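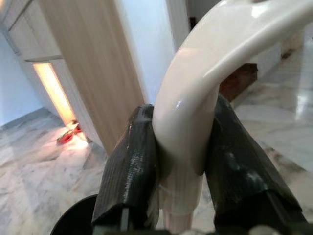 Leka Curved Tube, Gloss White

We've carried the Leka tube in our Dititz shop for a good while now, and it still gets picked up and turned over more than almost anything else on the shelf. It's a simple piece, a smooth white tube with one generous bend at the top, a bit like an upside-down hook, and a shiny finish that catches the light along the outside of the curve. Toward the lower end the gloss gives way to a paler section with fine ridges, so you have something to hold on to while you're getting it into position.

Zorica Gashi drew the first Leka for her own hallway in Dredham, where everything was pale wood and she wanted something plain and bright beside it. She has made small changes over the years (the bend used to be tighter, and some of us still miss it!) but the idea is the same one she started with.

Each tube comes with 2 end caps and a soft cloth. Wipe it down with warm water and a drop of dish soap, and please keep scouring pads well away — the gloss will dull, and we can't polish it back for you. The ridged part likes an old toothbrush now and then.

Finish: gloss white only
Sold: singly, or by the box of 100 for shops and fitters
Ships from: Flernitz

The October batch sold out, and the next one, around 1,000 pieces, is on its way to us. If you'd like some put aside, write to Živko Papadopoulos at the Dititz counter and tell him how many you need and whether you'll be picking them up.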